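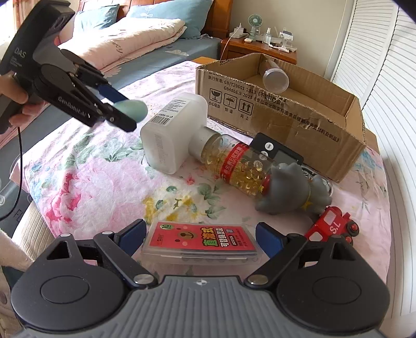 The care of a pair of hand-held grippers is largely a matter of routine, and this entry sets out the routine currently followed at Plendari for the two units assigned to me. It replaces the notes I posted last winter, which covered only cleaning and were out of date in several respects. The parts that require attention are few. The jaw tips carry dark blue pads, and on either side of the gray ribbed body there is a rounded black housing, with silver pivot caps at the inner ends of the linkage arms. A flat transparent case with a clear rim, set between the open jaws, is a demanding test piece for pads in poor condition, and I keep one among my usual objects for that purpose. A small egg-shaped piece is the other, and it is commonly given to the second unit.

Inspection of the pads comes first. Each pad is wiped with a lint-free cloth dampened with plain water and left to dry before it is touched again. Solvent is not used. I followed the opposite practice for most of a season, on the advice of an old Halvorsen bench manual, and the surface of the pads became glazed and slick. A pad that has glazed cannot be restored by sanding. It should be replaced, and its partner on the opposite jaw should be replaced on the same occasion, so that the two sides close on an object with equal grip.

Replacement is straightforward. The old pad is lifted from its outer corner with a plastic spatula, and the remaining adhesive is rolled off with the thumb. The new pad is pressed down and held for 60 seconds. The unit then rests overnight with the jaws open. Closing the jaws early squeezes the pad sideways, and the resulting misalignment is small enough to be missed by eye but large enough to tip a thin object as it is picked up.

The linkage is examined next. With the unit supported on a folded towel, the jaws are opened and closed slowly by hand, and both sides should arrive at the center together. If one side lags, the pivot on that side is usually dry or has collected lint. Work on patterned cloths, quilts and knitted fabric produces a surprising quantity of lint, and most of it ends up behind the caps. It is drawn out with tweezers. One drop of light oil is sufficient - more than that will find its way to the pads, and the cleaning must begin again.

Indrek Kļaviņa, who maintained these units before me, preferred to oil the pivots at every session. I have discontinued that practice. The pivots are now oiled after every 18 sessions, and the movement has remained even on both units. I acknowledge that his units were used in a dusty packing hall at Stidby and mine are used indoors, so the comparison is not a strict one.

The cable deserves more care than it commonly receives. It should leave the handle in a loose curve and must never be wrapped around the grip for storage. A fault reported to me as a failed sensor in the second unit was traced to a sharp bend in the cable a short distance below the handle. The cable was exchanged for a Plaltau replacement, and the unit was returned to use the same afternoon. The original sensor is still fitted.

Once the mechanical work is complete, a short functional check is carried out. The case is picked up by its long edges, held, turned over and put down. The egg is then picked up at its widest point. A soft, light object comes last, since it shows whether the jaws open cleanly or drag at the moment of release. Any slip is entered in the log together with the name of the object and the side on which the slip occurred. A general remark such as "grip weak" is of little value to the next person.

Spare pads are kept in their sealed sleeve, away from direct sunlight. Up to 2 sets are held in the drawer at any time, as the adhesive loses strength in storage.

The pads on the first unit were last replaced on Jan 5, 2023. Those on the second unit are older and show slight wear along the lower edge. They will be exchanged before the end of the month if the replacement order arrives.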